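Diário, segunda-feira, fim de tarde

Fermentação, terceiro ciclo com a farinha de centeio.
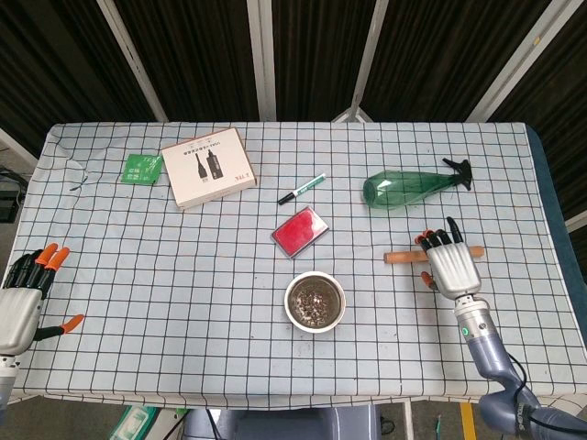 A mesa com a toalha aos quadrados.

Alimentei o fermento às 7h com 30 g de farinha e 30 g de água. Às 10h ainda não tinha dobrado. A cozinha estava a 22 graus, dois abaixo da semana passada, e o atraso é compatível com essa diferença. Marquei o nível no frasco com um elástico e só voltei a medir depois do almoço: dobrado, cúpula ainda convexa, cheiro ácido mas limpo.

A Lejla Tomić escreveu a sugerir que eu baixasse a hidratação. Não estou convencido. Com centeio integral a massa absorve mais do que parece nos primeiros minutos, e o erro de setembro foi precisamente julgar cedo demais -- cortei a água e saiu um miolo compacto, com uma fenda lateral de ponta a ponta.

Dados de hoje: 200 g de farinha de centeio, 170 g de água, 4 g de sal. Sem amassar, duas dobras na tigela. Forma pequena untada, a grande deixa o pão baixo.

O forno continua a mentir. O termómetro interno indica menos 10 graus do que o botão, e a diferença aumenta junto à porta. Passei a grelha para a posição de baixo e vou rodar a forma a meio da cozedura.

O Szu-yu Ko pediu-me uma porção do fermento. Separar amanhã, antes da alimentação das 7h, e escrever a data na tampa. Comprar sal. Não cortar o pão antes de quarta.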